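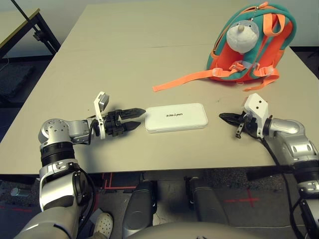 Both grippers lined up on the white box, backpack waiting its turn.

September 21, 2025

Three weeks into robotics club and I already have opinions about boxes!

Our task this term sounds tiny when you say it out loud: get both arms to pick up a flat box from the ends, lift it level, and set it down again in the same spot. A kid could do it half asleep. We have spent 2 whole sessions on it and I would happily spend another one tonight if the lab were open.

The trouble is the rounded corners. If one side closes a touch before the other, the box gets nudged along the table and the second gripper arrives to find it isn't where it should be anymore. Vojtěch Paulík (he runs our group and has more patience than anyone I know) had us slow everything way down, so that both sides stop just short of the box, wait for each other, and only then close in. It looks a bit like two people being polite at a door. I love it.

We split into teams at the start of the semester and each team got to name its code. Ours is Muda, and the other one is Junard, and there's a friendly rivalry going that has gotten a little out of hand. Junard's version is faster. Ours drops fewer boxes. I'm writing this down so it's on the record before they catch up.

My own part is the waiting step, which is maybe 50 lines and took me forever. The first version checked whether the left side was ready and then forgot to check again, so if anything moved in between, it went ahead anyway. Vojtěch read it over my shoulder, said "hm," and went to make tea. I found the bug before he got back, and I'm still pleased about that!

After the box comes the backpack, the little orange and teal one with the animal face. (Half of us say penguin, the other half say some other bird, and it's getting heated.) It's soft, it squashes, and it has long straps that lie all over the table, so nothing we learned from a stiff box really carries over. My plan is to go for the body of the bag and leave the straps alone. Junard wants to grab a strap and pull. I can't wait to see who's right.

Stuff I want to remember for next time:

Put the box down with the lettering facing the same way every run. We kept turning it around and then arguing over which end was "left."
Save the settings before changing them. Yes, again.
Stay off the red tape.
Bring snacks, the machine in the hallway ate my coins.

In November we take all of this to the student meetup in Gedov, where each team gets 3 tries at a mystery object. I've been looking at everything in my kitchen as a possible mystery object, and last night I spent way too long working out how I'd pick up a colander. From the rim, I think, one gripper on each side, same as the box. I'll ask Vojtěch if I can bring it in.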